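Salstead Sorting and Packing Club — Minutes of the Monthly Meeting

2020-09-01
By the club secretary

Present: 41 members. Minutes of the last meeting were approved without changes.

1. Treat bags for the fall fair
Great news to start with — the Wornadent hall has said yes, and we get the big room again! We agreed on 140 bags, up from 100 last year. Each bag gets a mix of wrapped candies, a sticker sheet and a pencil. Sign-up for packing night is on the clipboard by the door.

2. Tables and trays
We talked for a good while about table covers. White plastic sheeting won easily (it wipes clean, and small candies show up so well on it). Members liked the yellow tray with three compartments and want more of the same kind. Agreed: buy 7 more from Zitow if the price holds.

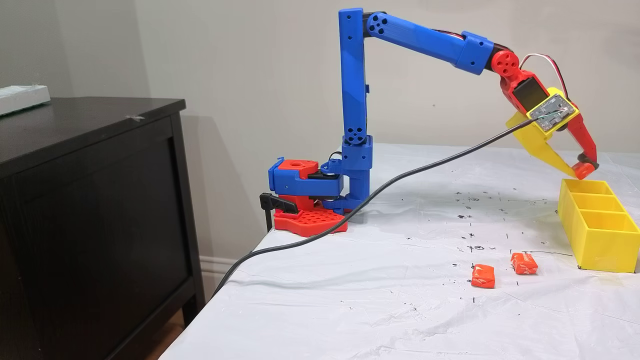
Sorting table with white cover, yellow tray and two orange candies.

3. Which candy goes where
A lively one! Tamihana Street members asked for one flavor per compartment, and everybody was happy with that. Orange goes in the front, lemon in the middle, mint at the back. Loose or torn wrappers go in the bin, please.

4. Other business
The label printer needs new tape. Leftover ribbon from February is in the tall cupboard, and there is plenty of it — please use it up first.

Next meeting: same room, same time. Bring scissors.

Last updated: 2 days after the meeting

Comments

Can we do the ribbon in two colors this year? It looked so good last time!

I have a spare roll of the white sheeting, happy to bring it along.

Put me down for packing night, plus one.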